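Counters and Tabletops, Murkska Surface Shop

Gallery 4: Stone Looks in Gray

We get asked for gray more than any other color, so this page is kept separate from the whites and the dark greens. Most of the tops shown in the gallery are in daily use and were photographed as they stood. Marks and scratches have been left alone. Click a thumbnail for the larger size.

The gray marbles are sorted by vein. Thin white veins come first, then the wide ones, then the cloudy patterns with hardly any vein at all. Ama Ametepe did the sorting in May and wrote the notes on care. 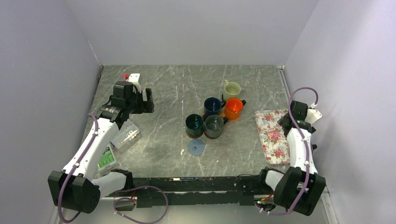 Thin veins are the easier choice for a work surface. A seam is harder to pick out, and small scratches show less than they do on a plain top. Pale scratches still show on gray if the light is low and comes from the side, so look at a sample near a window before you order.

For cleaning, use a soft cloth, warm water and a little dish soap. Skip scouring pads. Put a mat under anything heavy that gets moved often.

Samples of the grays are kept in the front room, drawer 21. The thin vein is number 271 and the wide vein is next to it. Seidu Baidoo cuts new samples on Thursday mornings and can mail one if you leave an address at the desk.

Next gallery: Greens and Blacks
Back to all galleries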